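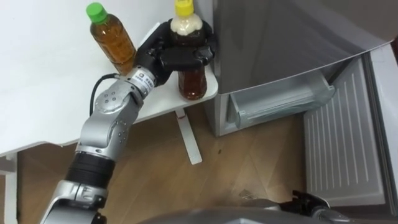 March 2020

Quick one tonight, typing on my phone with one hand, other hand on an ice pack. Ankle. Not from playing, from the stairs at the Mukisgate ground. Typical.

So, the over-35s league. We lost again, 3-1, but for the first time all season it felt like a proper game of soccer. Kiran Grewal came back in at left back and my god what a difference. No more balls drifting over my shoulder while I stand there pointing. He talks the entire match. Never stops. "Turn, turn, man on, time, TIME." You get home and still hear it.

Our goal was a scrappy one. Corner from Torben Harms, half cleared, hit somebody's shin, in. Torben is claiming it. Bogdan is claiming it. I was on the near post and I say it came off their number 6, but we'll let the two of them fight it out in the group chat.

Their second was my fault. Square pass across our own box, I know, I know. You learn at nine years old not to do that. Their striker must have thought it was his birthday.

Anyway the bigger thing. Rüdiger Wiegand is hanging up his gloves. Told us in the parking lot after, boots in a grocery bag, no speech or anything. 305 games for this club. I looked it up in Lieselotte's spreadsheet when I got home and she has every single one, with the weather.

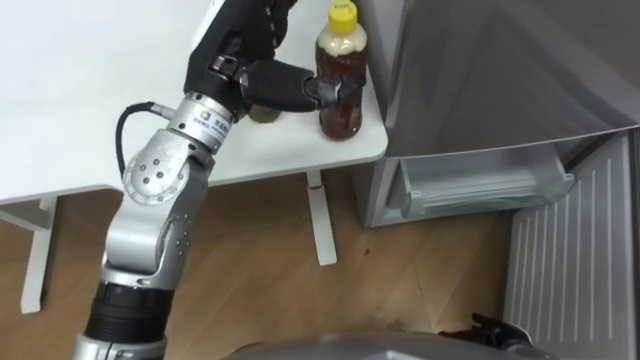

He saved 66 penalties in that time if you count shootouts, and he does count shootouts. The one everybody remembers is the cup game away at Clisar, in November, sideways rain, pitch like soup. He went the wrong way and stopped it with his trailing foot. Then he booted the rebound clean into the road and we had to wait for a bus to pass before somebody could fetch it.

I played in front of him for most of my time here and I dont think I ever thanked him for it. Mostly I yelled at him to come for crosses. He never came for crosses.

So now we need a keeper. Bogdan Marinescu says his cousin used to play in goal, but Bogdan also said his cousin was a left winger when we needed a left winger. We'll see. I went in net once myself, second half against Flellness, and we let in four. Not doing that agian.

Next game is home, kickoff moved an hour earlier. Bring both shirts, their kit is nearly the same blue as ours. And if you still owe Lieselotte for the season please just pay her, she's asked twice.

Ice has melted. Off to bed.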